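About Kiltano

Who We Are

Kiltano supplies two-arm robot workstations, and the training and support that go with them, to companies that put together household goods and light furniture. We serve manufacturers, rental firms and repair shops whose products are too varied for a fixed production line and too numerous to be assembled comfortably by hand all day.

The company began as a service department within Dumitrescu, a maker of plastic and tubular furniture. The department was asked to find a way of fitting legs, rails and caps to molded parts without building a separate machine for each model. Its work was of interest to other firms, and Kiltano was formed as a separate company to carry it on. Dumitrescu remains a customer and has no part in the running of our business.

Our offices, workshop and training rooms are under one roof. Customers are welcome to visit by appointment and to bring their own parts with them.

The Pludia Workstation

Our principal product is the Pludia workstation. It consists of two jointed arms, each fitted with a two-finger gripper, together with cameras, a control cabinet and the software needed to teach and repeat a task. The arms may be mounted on a stand supplied by us or fixed to a suitable bench already owned by the customer.

The workstation is intended for tasks that call for two hands. One arm can steady a part while the other brings a second part to it, and the two can share the load of a larger piece. Plastic furniture has been central to the development of the system from the start. Its parts are light, pale, smooth and often nearly alike, and they must be held firmly without being marked.

Pludia at work on molded plastic parts 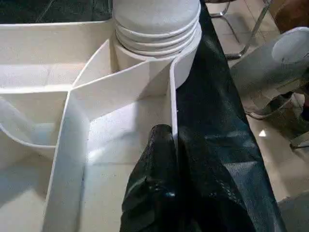
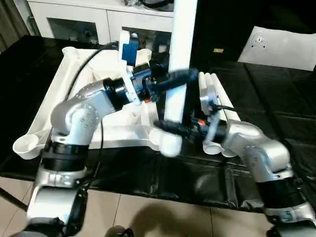
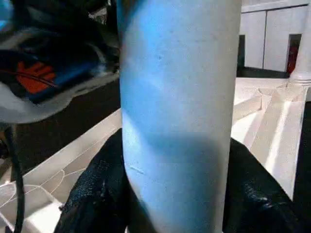
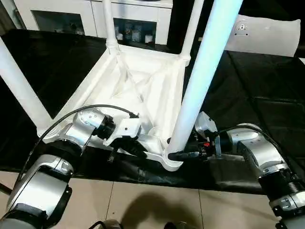 Each workstation is delivered with a standard set of gripper fingers. Customers with unusual parts may order fingers made to measure, and a drawing or a sample part is sufficient for our workshop to prepare a quotation. Worn fingers can be replaced by the customer's own staff with ordinary hand tools.

What the Service Includes

We offer Pludia for purchase or for hire. In either case, the agreement begins with a study of the customer's parts. Samples are sent to our workshop, where our staff handle them by hand first and then on a workstation of the same type the customer would receive. A written report follows. It states which steps we consider suitable for the system, which we would leave to a person, and what changes to the work area may be required.

We ask customers to send parts as they come from the mold or the shipping carton, including any with scuffs or slight faults. A study based only on perfect samples is of limited use once the workstation is placed on the floor.

Installation is carried out by two members of our staff and normally takes 2 days. Training for operators follows and lasts 5 days. It covers daily checks, the safe stopping and restarting of the arms, the teaching of a new task, and basic care of the cameras and cables. Operators need no background in programming. Supervisors may attend the first day alone if they wish to understand the system without operating it.

Support is available by telephone and by remote connection during working hours. Hire customers receive a service visit twice a year at no added charge. Purchase customers may take out a service plan on the same terms, and may transfer the plan if the workstation is sold.

Limits of the System

Kiltano believes that a customer should know the limits of a product before signing for it. Pludia is not suited to heavy lifting, to food handling or to outdoor use. Very flexible parts, such as loose webbing, remain difficult and are accepted for study only by prior discussion. Parts that differ in size within the same order can often be managed, but additional teaching time should be expected.

The workstation is slower than a dedicated machine built for a single product. For long runs of one model, we may advise a customer to choose such a machine, and we have done so on several occasions.

Our Training Rooms

The training rooms opened on Tuesday, October 19, 2021, and have since received nearly 200 operators. Classes are kept small so that every person attending has time at the controls. Rooms are also made available to technical schools in the region, which may apply for free use outside our regular course dates. Applications for the spring term close at the end of November.

Course materials are printed and are also supplied as files. Refresher courses are open to anyone who has completed the full course, including those who have since changed employers.

Our Partners

Grippers and fingers are finished for us by Zorer, a machine shop with which we have worked since our first deliveries. Zorer also carries out repairs to arm housings and keeps a stock of common spare parts, most of which can be sent to customers on the day they are ordered.

Working With Us

Inquiries about a parts study, a visit or the hire of a workstation should be made through the contact form on this site. Please state the type of product, the number of different parts involved, and whether samples can be supplied. There is no minimum order for a study, though we generally suggest that hire be considered only for batches of 100 items or more.

Positions in our workshop and training staff are listed on the Careers page.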